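Notebook, May -- anti-slip treatment for tile, second round

Picking this up again after lunch, 1:15. Kavinda Munasinghe wants a yes or no on Stindurine before the order for the Gudeck job goes in, and so far all I have is the maker's leaflet and one morning of pulling a weighted sled across tiles. I don't like the leaflet. It has a bar chart with no units on the upright axis and a line saying grip is "up to 70 percent better", with no word on better than what, or under which shoe, or with how much water down.

What was done this morning. Three spare tiles from the same box, cleaned with plain detergent, rinsed, left on the rack. Tile A untreated. Tile B one coat of Stindurine, wiped off after 15 minutes as the instructions say. Tile C same product, but left on for 90 minutes, which the instructions warn against. I wanted to see whether the warning is about the tile or about selling a second bottle. Sled with the hard rubber foot, spring scale on the front, pulled by hand at what I hope is a steady speed. Dry first, then with water from the spray bottle.

Dry: can't tell A from B. C might be a touch higher but my own pulls on the same tile wander by more than the gap, so I am not writing it down as a result. Wet: B is better than A, every pull. C is better than B, and it has also gone dull in a patch near one corner, visible from across the bench if the light is low. So the warning was fair and I take that part back.

The trouble is the sled. It has one foot, it is hard rubber, and it slides in a straight line. A person on a wet floor does none of that. They come down on the back edge of the heel, at an angle, with most of their weight arriving at once. Angelica Javier said the same thing last round and I argued with her. She was right, more or less, although her ramp has problems of its own (whoever stands on it knows they are going to slip and walks like it).
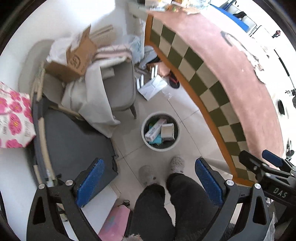 Footwear is the part of this that gets skipped. Every figure I have been sent by Dizon or by the Stindurine people is for a shoe sole, and most home floors spend their days under something else. Socks, bare feet, or fuzzy gray slippers like the pair in the photo, on large beige-gray tile with thin dark grout lines, a step away from the bin. Whatever is on the bottom of a slipper like that, and I can't tell from the top, I doubt it is hard rubber of the grade on my sled. A soft sole could do better on an etched surface or could do nothing at all. I have no number for it and neither does anyone who has written to us.

Grout lines too. The leaflet treats the floor as one sheet. With large tiles there is a lot of face and not much joint, so whatever help the joints give when the floor is wet (some, I suspect, they let water get away) is smaller. My single tiles have no joint whatsoever. Should set four of them on a board with proper grout and pull across the cross in the middle.

Undis sent over their competing product with a video of a man pouring oil on a floor and then jumping on it. Not used. I have put the bottle on the shelf by the sink and will test it the same way as the other, if there is time, and I will not be watching the video again.

Wear. Nothing so far. All readings are on fresh treatment. The claim is two years under normal household use and I have no idea how they got there, the product not being very old. A rough check would be to scrub B with the stiff brush and mop cleaner, 11 passes at a time, and pull the sled between sets. It won't tell us years but it would show if the effect goes in the first week of mopping.

3:40. Did one set of scrubbing on B. Wet pull dropped a little. One set, so no line to draw through it.

For Kavinda, if he reads this before I see him: it does something when wet, under hard rubber, on a new tile. I would not put a percentage in the quote.

To do
Make up soft foot for sled, felt and foam, same weight
Board with four tiles, grouted
More scrub sets on B
Borrow Angelica's ramp, ask about the harness strap
Find out if the dull patch on C polishes out
Write to Stindurine again about the chart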